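Drirkham returns desk, automation pilot
Progress report to Grethe Thorlacius, 2021-11-26
Prepared by Magdy Chraibi

The lockers at the Fostisbridge site keep coming back with padlocks and keys in no particular relationship to each other. Matching them used to be the Friday job, which is to say the job people called in sick for. Since October the two-armed cell has taken a share of it. Of the last 90 locks, it paired 60 with their keys and handed the rest to Taha Abou Zeid, who had views.

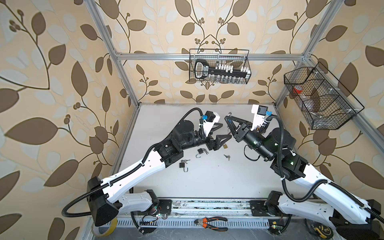 Taha's job has changed more than anyone's. He now spends his mornings sorting what the arms give up on and his afternoons writing down why, a task missing from his job description and, so far, from his pay. I would like to fix both before he notices that I put this in writing.

Hours on the bench are down by 16 a week. Hours spent standing behind the cell giving it advice are not yet tracked. Training for the second shift runs 23 days behind, and Tatsuya Hayashi has the new dates. We ask that the next payment go ahead as planned.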